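共用台所における飲料容器の分別:色つき容器と置き方の検討

生活環境デザイン演習 課題報告書
対象:Wukville地区 学生寮Kikov 一階共用台所

概要

学生寮Kikovの共用台所では、飲料の缶とボトルを同じ袋に入れてしまう例が以前から多い。本課題では、袋に入れる前の段階に注目し、作業台の上に色の違う容器を並べて缶とボトルを分けておく方法を検討した。対象としたのは炭酸飲料などの缶と、ねじ蓋のついた小型のボトルである。びん、紙パック、スチール製の大きな缶は扱っていない。十月に寮で試用した結果、持ち込まれた59点のうち、違う容器に入っていたものは九点だった。間違いの多くは容器の色よりも、容器を置く位置と、飲み残しの扱いに関係していた。

1. 課題を選んだ理由

Kikovの共用台所には流しの横に大きなごみ袋が二つ掛けてあり、片方が缶、もう片方がボトルと決められている。袋には手書きの札がついているが、袋がふくらむと札が裏に回って読めなくなる。夜に飲み物を飲んだ人が翌朝まとめて捨てることも多く、そのときに両方が同じ袋へ入る。

回収を請け負っているProvusからは、缶の袋にボトルが混ざっていると袋ごと置いていくことがある、と寮の掲示板に通知が出ている。置いていかれた袋は寮生が開けて入れ直すことになる。この入れ直しはかなり面倒な作業で、袋の底に飲み残しがたまっているため、床を拭くところまで含めると、朝の台所がしばらく使えなくなる。

袋そのものを変える案もあったが、袋の大きさと掛け方は寮の備品として決まっていて、演習の範囲では動かせなかった。そこで、袋に入れる手前に「いったん置く場所」をつくることにした。飲み終わった容器を作業台の上で分けておき、あとで一種類ずつ袋に移すという考え方である。

2. 事前の調べ

2.1 寮の台所での観察

試作の前に、夕食後の時間帯に台所で人の動きを見た。飲み終わった缶は、まず作業台の端か流しの縁に置かれる。直接袋まで持っていく人は少ない。置かれた缶の横に次の人がボトルを置き、やがて混ざった小さな群れができる。片づける人はその群れを両腕で抱えて袋まで運び、近い方の袋に入れる。

この観察から、混ざる場所は袋の中よりも前、つまり作業台の上であると考えた。作業台で分かれていれば、運ぶときにも分かれている可能性が高い。

なお、観察は通路側の椅子に座って行った。流しに背を向けて立つ人の手元は見えないことがあり、その分は記録できていない。

2.2 カフェCalvoでの聞き取り

Wukville地区のカフェCalvoでは、下げ台の上に口の広い容器を並べ、客が自分で缶やストローを入れるようにしている。店の人に話を聞いたところ、札の文字を大きくしたときより、容器の色を変えたときの方が間違いが減ったという。ただし、容器の並びを掃除の都合で入れ替えた週には、色が同じでも間違いが増えたそうである。常連の客は色も札も見ず、場所で覚えているらしい。

この話は、あとで述べる寮での試用の結果とよく似ていた。聞き取りの時点ではあまり重く受け止めておらず、質問も色のことに偏っていた。

2.3 飲料容器の表示

分別のときに表示を読む人がどのくらいいるかはわからないが、読もうとした人が読めるかどうかは確かめておきたかった。寮には留学生が多く、帰省のときの土産として海外の飲み物が持ち込まれる。缶の表示も日本語とは限らない。

試用に使ったペプシの缶もその一つで、本体は黒に近い紺色、上の方に黄緑の部分があり、白い枠の中に韓国語の表示が入っている。「식품유형 탄산음료」は食品の種類が炭酸飲料であるという意味で、その下に製造元の欄があり、慶尚南道梁山市の名が読める。さらに原材料名の欄、赤い文字の「영양정보」(栄養情報)と続く。文字は細かく、韓国語を読めない人が材質についての情報を探すのは難しい。一方で、銀色の蓋とプルタブを見れば、言葉がわからなくても缶であることはすぐわかる。

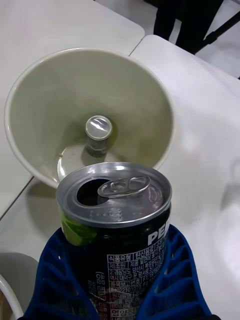
3. 設計の方針

3.1 容器の形

容器は上に向かって広がる形のものを選んだ。口が広いので、狙いを定めなくても入れられる。底がすぼまっているため、缶を一本入れると底で立ちやすい。ボトルは缶より背があり、斜めに入ることが多い。これは見た目にはだらしないが、赤や青の蓋が縁の近くに来るので、横から近づいた人にも何が入っているかがわかるという利点があった。

深さについては意見が分かれた。深い容器は倒れた缶が外へ出にくいが、中身が見えない。浅い容器は中が見えるが、二本目を入れると不安定になる。最終的に、缶を一本入れたときに上から蓋が見える深さとした。中が空かどうかを上からのぞいて確かめられることを優先した。

3.2 色

色は灰色と黄緑の二色にした。ボトルを灰色、缶を黄緑に割り当てた。最初は赤と青を考えたが、赤と青は蛇口の湯と水、手洗いの表示などですでに使われていて、台所では別の意味に取られるおそれがあった。また、飲料のパッケージには赤や青が多く、容器の色と中身の色が混ざって見える。

灰色と黄緑は明るさの差もあるので、台所の照明を落とした時間でも区別できる。この点は夜の十時すぎに流しの上の小さな灯りだけをつけて確かめた。黄緑の方は離れていてもわかった。灰色の方は、白い作業台の上では見えるが、ステンレスの流しの近くに置くと目立たなくなった。

内側はどちらも淡い色にした。中まで濃い色だと底の缶が見えにくく、飲み残しのしみにも気づきにくい。

3.3 置く面

作業台は白い天板のものを使った。白い面は汚れが目立つ。これは欠点として挙がることが多いが、今回の目的では役に立つ面もある。缶の底の輪のあとや、こぼれたしずくが見えれば拭くことができるからである。ただし、使い込んだ天板にはすでに灰色のしみが散っていて、新しい汚れとの見分けがつきにくい部分もあった。

4. 配置の検討

4.1 並べ方

容器の並べ方として、次の三つの案を比べた。

案A:灰色と黄緑の容器をぴったりくっつけて置く。
案B:二つの容器の間をあけ、作業台の奥に横に並べる。
案C:二つの容器を作業台の左右の端に分けて置く。

案Aは場所を取らない。しかし口と口が接しているので、手が少しずれると隣に入る。また、片方を持ち上げるときにもう片方が動く。

案Cは間違いにくいと予想したが、実際に使ってみると、遠い方の容器まで腕を伸ばすのが面倒で、手に持ったものを中央に置いたままにする人が出た。作業台の中央に混ざった群れができるという、元の問題に戻ってしまった。

案Bは両者の中間である。奥に置くことで手前に場所が残り、飲み終わった缶をとりあえず立てておくこともできる。手前に置かれた缶は、次に台所へ来た人の目に入りやすい。

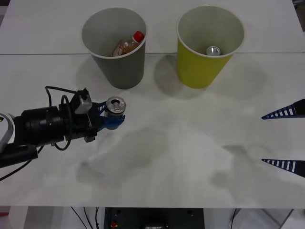

図2 案Bの配置。奥の灰色の容器にボトル、黄緑の容器に缶。左寄りに飲み口の開いた缶。

4.2 手前の空き

案Bで迷ったのは、手前の空きをどう扱うかである。空きがあれば物が置かれる。置かれた物が片づかなければ意味がない。テープで枠を描いて「仮置き」と書く案、手前に布巾を置いてふさぐ案が出た。

布巾でふさぐ案は、布巾の上に缶が置かれるだけであった。テープの枠は見た目が窮屈で、枠の中ならいつまでも置いてよいという受け取り方をする人もいた。結局、手前には何も表示せず、そのままにした。

4.3 左右の決め方

灰色を左、黄緑を右とした。流しは作業台の右側にある。缶はすすいでから入れる人が多く、流しからの動線が短い方に缶の容器を置いた。ボトルは蓋を閉めたまま持ってくる人が多いので、流しから遠くてもあまり困らないと考えた。

この決め方には、あとで反対の意見も出た。飲み残しが入っているのはむしろボトルの方で、流しに近づけるべきなのはボトルだという意見である。これについては6.2で述べる。

5. 試用

5.1 方法

試用は十月に、寮の一階共用台所で行った。普段の袋はそのまま掛けておき、作業台の奥に二つの容器を置いた。使い方の説明は、容器の後ろの壁に貼った紙一枚だけにした。紙には灰色と黄緑の容器の簡単な絵と、缶、ボトルの文字を入れた。

容器の中身は、夕食後と翌朝に演習の班員が確認し、種類ごとに袋へ移した。確認のときに、違う容器に入っていたもの、飲み残しのあるもの、作業台に置かれたままのものを記録用紙につけた。容器はそのつど水で流し、伏せて乾かした。

手順は次のように決めた。

一、容器の中を上から見て、入っているものを記録する。
二、ボトルの蓋を外し、残っている飲み物を流しにあける。
三、缶とボトルを軽くすすぎ、逆さにして水を切る。
四、種類ごとに袋へ移す。
五、作業台を拭き、容器を元の位置に戻す。

五の「元の位置」は、最初のうちは各自の記憶に任せていた。これが失敗で、左右が入れ替わっていた日があった。途中から、壁の紙の絵と見比べて戻すことにした。

5.2 結果

期間中に持ち込まれた缶とボトルは合わせて59点であった。違う容器に入っていたものは九点で、そのうち四点は左右が入れ替わっていた日のものである。色は変わらず、位置だけが逆だった日に間違いが集まっている。カフェCalvoで聞いた話のとおり、使う人は早い段階から場所で覚えていたことになる。

残りについては、はっきりした原因がわからないものが多い。記録には「急いでいた様子」「片方がいっぱいだった」といった書き込みがある。容器の大きさから、ボトルは一度にいくつも入らない。灰色の容器がふさがっているときに、黄緑の方へ入れた例があったと考えられる。

飲み残しはボトルに多かった。茶色の飲み物が半分近く残っているものもあり、蓋を閉めたまま斜めに入っていた。蓋が閉まっていればこぼれないので、入れる人にとっては捨てても困らない。片づける側は、蓋を開けて中身を捨てる手間がかかる。
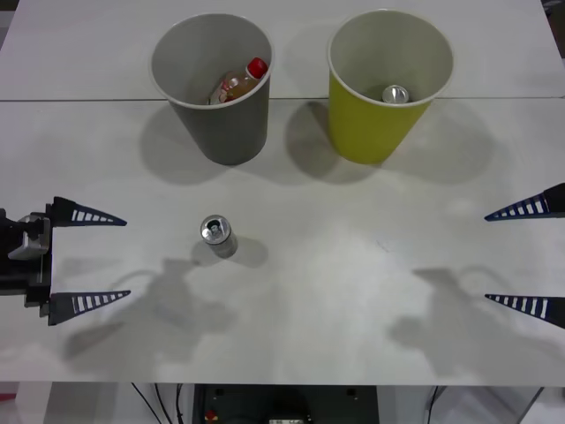

作業台に置かれたままの缶も、想定より多く残った。缶を置いた人に尋ねると、まだ飲むつもりだったという答えと、すすいでから入れようと思って忘れたという答えがあった。見た目からはどちらかわからない。飲み口が開いていてプルタブが上を向いている缶は、飲みかけでも空でも同じに見える。持ち上げて重さを確かめるしかないが、他人の缶を持ち上げることに抵抗がある人もいた。

5.3 使った人の感想

台所で顔を合わせた寮生に、使いやすかった点と困った点を尋ねた。質問用紙は作らず、その場で聞いた内容をあとで書き留めたものである。

・缶を入れたときの音が大きく、夜は気をつかう。
・容器が軽いので、ボトルを勢いよく入れると動く。
・黄緑は缶、とすぐに覚えた。灰色の方は、何の容器なのかしばらくわからなかった。
・蓋はボトルと一緒でよいのか、別に捨てるのかがわからない。
・奥に置いてあるので、鍋を火にかけているときは手が届きにくい。
・袋まで歩かなくてよいのは楽である。

灰色の容器を一般のごみ用と思った人もいたようで、ティーバッグの外袋が入っていたことがある。飲料の容器ではないため、上の点数には含めていない。

6. 考察

6.1 色と位置

設計の段階では色に多くの時間をかけた。結果を見ると、色は最初に覚えるときの助けにはなるが、一度覚えたあとは位置の方が強く働いている。容器を毎回同じ場所に戻すことの方が、色を選ぶことより効果が大きかった可能性がある。

位置を固定する方法として、作業台に底の形に合わせた薄い輪を貼ることを考えている。天板は二枚の板を合わせたもので、奥の板と手前の板の間に細い継ぎ目がある。二つの容器はこの継ぎ目をまたぐ形で置いていた。継ぎ目を目印にすれば前後の位置はそろえやすいが、左右はそろわない。また、継ぎ目には水が入りやすく、すすいだばかりの缶を置くと拭き取りに手間がかかる。容器をもう少し奥へ寄せ、全体を奥の板に載せられるかどうかは、板の幅を測って確認する必要がある。

6.2 飲み残し

4.3で述べたとおり、缶の容器を流しの側に置いた。飲み残しがボトルに多かったことを考えると、この配置は逆の方がよかったかもしれない。ただし試用の途中で左右を入れ替えれば、位置で覚えた人が間違えることになる。次に試すときは、最初からボトルを流しの側にして始めたい。

飲み残しそのものを減らす方法としては、蓋を外して入れてもらう案がある。蓋がなければ中身を捨てざるをえない。しかし、蓋を外したまま飲み残しごと斜めに入れられると、容器の底に飲み物がたまる。現在の形の容器では、底のすぼまった部分を洗うのに手が入りにくい。案としては残すが、容器の形を決めてからの話になる。

6.3 表示が読めない場合

海外の飲料については、材質の表示が読めずに困ったという声は出なかった。缶は缶の形をしており、ボトルはボトルの形をしているので、表示を読むまでもないということだろう。2.3で行った表示の確認は、この二種類を分けるだけなら必要がなかったことになる。紙パックや、ねじ蓋のついたアルミ製のボトルまで対象を広げる場合には、改めて必要になると思う。

6.4 調査の限界

試用は一か所の台所で、十月の間だけ行った。夏は飲料の量が増えると予想され、今回の容器では足りない可能性がある。また、班員が記録をつけているところを見て、普段より丁寧に分けた人がいたかもしれない。容器を置く前の間違いの数を同じ方法で記録していないため、どれだけ減ったかを数字で示すことはできない。これは計画の段階で見落としていた点である。

7. 今後の予定

寮の了解が得られたので、容器は引き続き台所に置いておく。次の期間には、次のことを行う。

・容器を外した状態で、同じ記録用紙を使って間違いの数を記録する。
・ボトルを流しの側にした配置を試す。
・容器の底に滑り止めを貼り、音と動きの両方を確かめる。
・蓋を入れる小さな容器を足すかどうかを、Provusの回収区分を確認したうえで決める。

滑り止めは手持ちのゴムシートを切って使う予定である。洗うたびに剥がれるようなら、容器の下に敷く形に変える。

付記

記録用紙の原本は演習室の棚に保管している。試用に使った容器二つは、台所の作業台の奥、壁の紙の前にある。場所を動かした場合は、使用後に元へ戻してほしい。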